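4. Loading the bedroom scene

OK, you've got Dusora installed and the license key from Prurna is in place, so let's get an arm moving! I'm using the bedroom scene because it loads fast and it's the one I always go back to when something acts weird.

1. Open the Scenes tab and pick Bedroom, then Tidy Bed.
2. Leave the physics rate at 1000. I tried dropping it on my old laptop and small stuff started sinking into the cover (kind of funny, no use at all).
3. Hit Load and give it a moment. My machine takes 13 seconds the first time and way less after that.
4. Click Home Arm. The gripper should end up pointing down over the bed, toward the pillow end.

Mine has a carton, a phone, a tablet and a little black thing on the cover, with the red pillow up by the headboard:
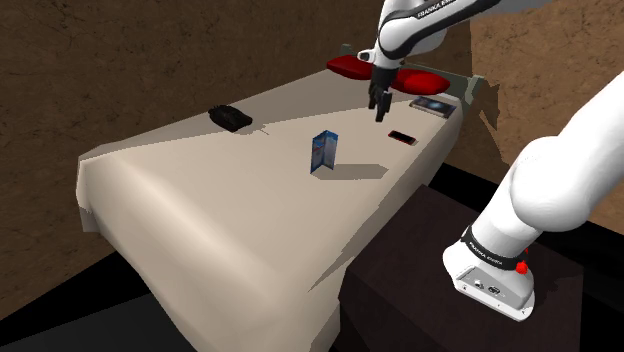
5. In the Target box, choose Carton and press Plan. Look over the path before you press Run!
6. Press Run. If the arm stops partway, hit Reset Scene and plan again.

Note: Shuffle moves the objects to new spots. Save your seed number first if you want to get the same layout back. I use 16 for everything.

Caution: don't push the speed slider past 125 until you've done a few slow runs. Ditte Thorlacius on the Prurna help desk gave me that tip, and it's saved me a lot of resets.

Next up is recording a run, in section 5.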